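Gripper comparison, Brallmont bench: finger sets on folded cloth
Monday, entry opened 9.40

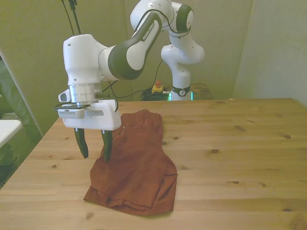 Noeline Katene objects that a comparison made on one garment will tell us more about the garment than about the fingers, and asks that the hem and the gathered side be logged as separate approaches. The point is accepted and the sheet has been altered accordingly.

Purpose. To decide between the Clestow fingers (dark, rigid) and the Cevex fingers (soft pad) for the Te Moana cloth work. The arm is the Franka in both cases. Only the fingers and the closing force are to be changed.

Procedure. The rust-coloured garment is placed bunched near the middle of the pine table. The arm approaches from above with the fingers open, one finger going down on to the cloth and the other staying clear of it. The fingers then close and the arm lifts by 200 mm. Closing force is set at 40 N for the first block. A lift counts only if the cloth is still held at the top of the movement.

Results, Clestow fingers. 61 attempts were logged before the midday break. Approaches at the gathered side were the more reliable. At the hem the tip tended to press the fabric flat, and the fingers then closed on a single layer or on nothing. Two attempts were struck out because the cloth had been laid down outside the agreed area.

Results, Cevex fingers. Short block only. The pads hold a single layer better but need a wider opening, and the outer finger touched the table on several approaches. The height offset should be checked before the block is repeated. No figures from this block are to be quoted.

Fixed camera. Exposure was left as set. The finger tips are dark and the contact point is hard to judge in the recordings once the cloth folds over them. Ruby-Lee Hoani has proposed a strip of pale tape above each tip. To be tried on the Clestow set first.

Outstanding: repeat Cevex block with corrected offset; hem approaches at lower force; full series of 600 attempts not to begin until both are signed off.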